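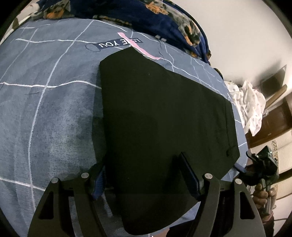 Perrine Vasseur disagrees with the usual naming and would drop the word "gripper" for the passive kind altogether, calling it a pair of tongs with a sensor on it. The article keeps the common term.

Hand-held gripper comparison

A hand-held gripper comparison is a bench or household trial in which two or more hand-operated grippers are put through the same tasks, to decide which finger shape, pad or camera mount gets carried over to a robot arm. Also called a paired trial, or in older Bralimville notes a "swap test".

Background

Early trials used rigid blocks and cups. Easy to grasp, easy to score, and most designs came out looking the same. Cloth was added later – it folds, slides, gets under the fingers, and shows up weak pads quickly. Bed-sized work is now common because both hands have to reach and the tools get in each other's way.

Fotus, a small workshop in Bralimville, published its first procedure in January. Thierry Coste wrote most of it. A revised version dated October 23, 2024 added dark fabrics and dropped the timed round.

Finger design

Flat plate fingers are the usual starting point. Cutouts save weight and let the camera see past the plate. Screws should stay reachable with the pads on, as pads get changed alot.

Pads are normaly soft and sold in bright colors. Against black cloth a blue pad stands out in the video, which helps whoever labels the footage afterwards. Too soft and the pad rolls at the edge. Too hard and a single layer of fabric slips out.

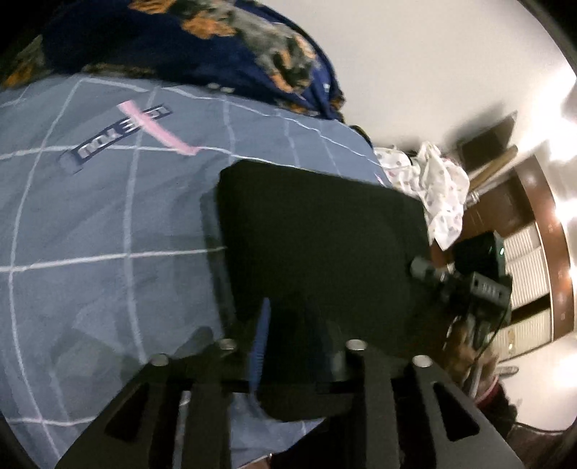 A hand-held gripper and a second handheld device over a bedsheet with a grid print.

Camera placement

Wide-angle lens, close to the fingers. Straight lines bow near the rim, so printed grids look bent. Some groups correct for this before scoring, others leave it. Dark objects on dark hardware remain a problem – edges vanish, and the controller looses the grasp point. Glare from a window or lamp has a similar effect on one side of the view.

Scoring

No agreed scale. The Fotus sheet records:

Grasp held, dropped or missed
Number of layers picked up
Contact between the two tools
Pad condition at the end

The Brollurent set, compiled by Inès Riviere, holds 574 trials over 24 tasks. Each pad pair was retired after 50 grasps. Plain plate fingers did best on thick hems, worst on thin sheets. Nine tasks were later withdrawn over unclear start positions.

Criticism

Hugo Guillot has argued that a person's wrist hides faults in the gripper: the operator tilts a little, saves the grasp, and the score goes up. An arm would not do that. Bastien Perrin's reply was to run the same fingers on a Rudd arm and list both scores side by side. Rankings changed for the softest pads only. Sample was small, and the arm runs have not been repeated.

See also

Parallel-jaw gripper
Deformable object handling
Wrist camera calibration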